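Fewer Hands, Shorter Stops

Endurance racing teams at the amateur level lose more time standing still than they lose on track. Hajar El Sherbiny, crew chief at Revport, has spent two seasons reducing that loss in the regional six-hour series, where refuelling is manual and the crew over the wall is limited by regulation.

The stop begins before the car arrives. At Revport the fuel cans are weighed in the garage, then staged in order of use. The driver change runs in parallel with the tire work, which the rules permit only when the fuel nozzle is clear of the filler. El Sherbiny plots each sequence against a 32-second minimum for refuelling and looks for tasks that can be moved inside it.

"The fuel sets the floor," she says. "Every second past the floor belongs to us, and we can usually find out where it went."

Wheel guns

The team replaced its older guns in January with units from Lamrani, which deliver a more consistent torque at low bottle pressure. Consistency was the criterion. A nut that seats on the first attempt saves more than a faster gun that needs a second pull. Sockets are changed after every 9 stops, and the hoses are pressure-tested the evening before scrutineering.

Crew clothing

Single-layer suits are accepted in the series for anyone not handling fuel. Fuel crew wear a multi-layer suit, balaclava and gloves, all inspected at sign-on. Revport logs each garment by serial number and retires it on schedule, regardless of appearance.
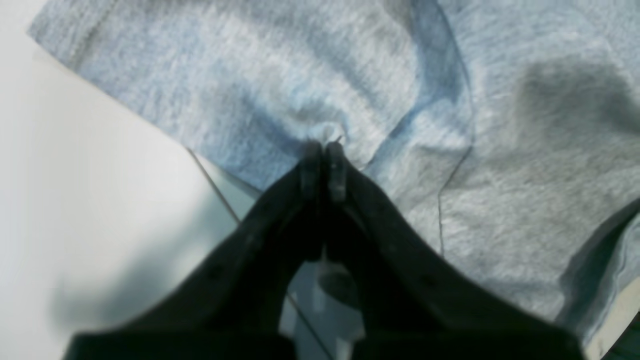 Data and review

Each stop is timed from pit entry to pit exit by a Drolis logger, with a separate channel for the stationary phase. The team's archive holds 1018 stops, practice included. El Sherbiny discards the best and worst from each weekend before calculating a median — a single stuck nut will distort a small sample.

The largest gain came from the driver change. Moving the belt extensions to the outboard side and fixing the radio connector to the seat shell removed two reaches across the cockpit. The Mulo round, with its short pit lane and tight boxes, will be the first race for the revised layout.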